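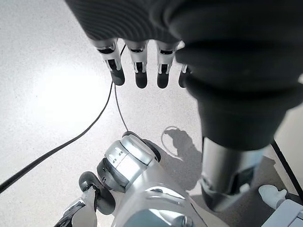
Koltomik open house, June: hands first, answers later

Storkarwood is a long drive for a robot hand, and I went expecting a sales pitch. I got one, though Zubaida Magsi, who led our tour, at least took questions while it was going on.

The hand has four fingers with white segments and black tips, and a ribbed gray cover over the palm. It looks finished. The cabling doesn't: one thick black line runs across the work area, close to the fingers. I asked how long a cable lasts in daily use. Magsi said the hand had been through 3000 grips on the bench, then admitted that was with a single foam block.

The Woltum demo started at 2. We were promised 50 different parts and shown 4, all picked by staff. A man from Chung, a packaging firm, offered his own carton and was told maybe next year.

No price list, either. Magsi says a pilot line will run by winter. I'd want to watch it work a full shift before I believed that.

Parking is behind the building, and the coffee was fine.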